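Open day at Dudirier, June

I've been wanting to see the Dudirier workshop for ages, and I wasn't let down! About 15 of us squeezed in, and the best part of my visit was a failure.

They were packing groceries into a tray with two arms on one table, a mix of cans and snack bags.

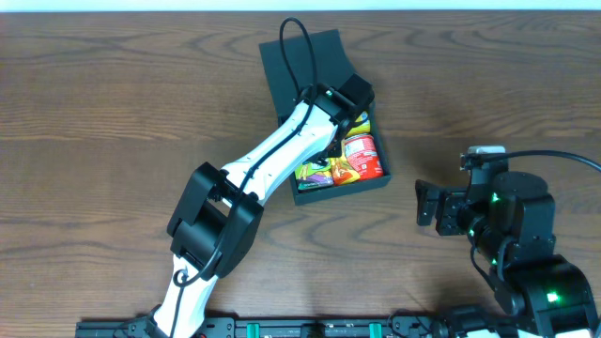 Our guide was happy to talk about what goes wrong. Earlier that morning one arm had stopped dead with an error, and the team had spent 2 hours finding out why. The software, called Plellura, had lost track of how far the gripper was closed, so it quit – better that than crushing something.

Shiny bags are the hard part, she told us. They crease, they slide, and the glare changes every time they move.
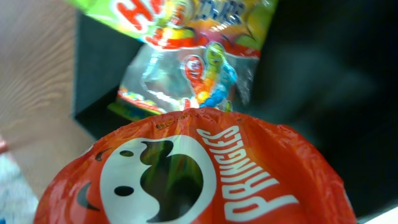 I asked if anyone could reach in to fix a bad grab. No way! You hit the stop button first, then wait 5 seconds before your hands go near the table. I'd go again tomorrow, and next time I'm bringing my nephew.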